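Dastico Convocatorias – gestión de procesos de selección para juzgados y tribunales

Dastico Convocatorias es una aplicación para publicar plazas judiciales, recibir candidaturas y dejar constancia de cada paso hasta el nombramiento. La utilizan consejos de la judicatura, tribunales superiores y secretarías de justicia que necesitan un expediente único por plaza, consultable por los miembros del órgano de selección y, en la parte que se decida, por el público.

El programa no puntúa ni ordena a los candidatos por su cuenta. Registra lo que cada evaluador anota, con hora y firma, y calcula los totales según el baremo que haya aprobado la institución.
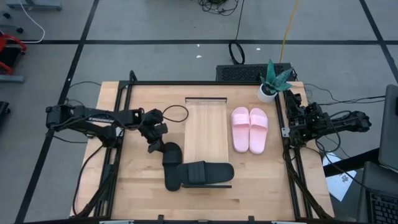
Cada convocatoria se abre con una ficha que recoge la sede, la materia, los requisitos y los plazos. Una vez publicada, la ficha queda bloqueada; cualquier corrección genera una versión nueva y la anterior sigue visible. Los aspirantes presentan su documentación en línea y reciben un acuse de recibo con número de registro. El sistema avisa si falta un documento obligatorio, pero no rechaza la solicitud: esa decisión corresponde al secretario.

Módulos incluidos

Publicación: anuncio de la plaza en la web del órgano y envío a los colegios de abogados dados de alta.
Candidaturas: recepción de méritos, certificados y declaraciones de intereses.
Evaluación: baremo configurable con un máximo de 20 criterios por convocatoria.
Abstenciones: registro de los evaluadores que se apartan de un expediente, con el motivo.
Actas: redacción, firma y archivo de las sesiones.

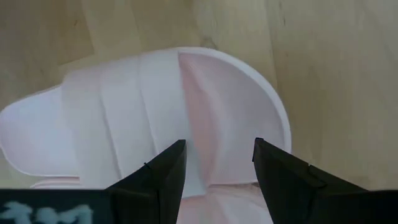

Zapatilla de tono rosa pálido y blanco sobre madera clara.

El módulo de Publicación permite elegir qué datos se hacen públicos en cada fase. Lo habitual es mostrar primero el número de aspirantes, después la lista de admitidos y al final las puntuaciones. Las entrevistas pueden anunciarse con sala y hora – por ejemplo, las 9:30 – o mantenerse en reserva si el reglamento lo exige.

Instalación y requisitos

Se instala en un servidor de la propia institución o en el centro de datos de Briria. En ambos casos se necesita un mínimo de 2 administradores con certificado de firma. La licencia básica admite 300 usuarios internos; los aspirantes no cuentan para ese límite.
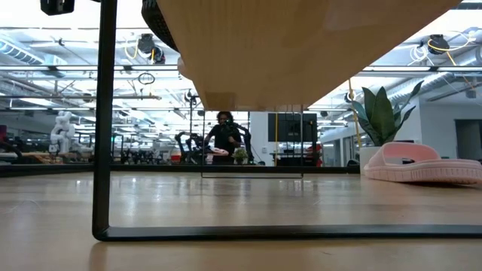

La migración de expedientes anteriores se presupuesta aparte. En el distrito de Zultthorpe se incorporaron 2,496 expedientes en papel y el trabajo llevó casi un año, incluida la revisión manual de las actas sin firmar.

Formación y soporte

La formación inicial la imparte Talha Naqvi, responsable de implantación, en sesiones separadas para secretarios y evaluadores. El soporte atiende por teléfono y por correo. Las actualizaciones del programa se publican en febrero y pueden aplazarse si hay una convocatoria en curso.

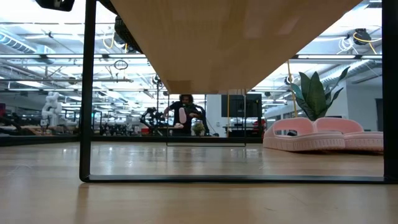
Estructura metálica negra y tablero de madera clara.

Precio y contratación

Licencia anual por institución, con independencia del número de plazas convocadas. Distribuye Khattak, que envía el presupuesto y el pliego técnico a petición del órgano interesado. Para solicitarlos hay que indicar el número de sedes, el reglamento de selección aplicable y si se quiere migrar el archivo.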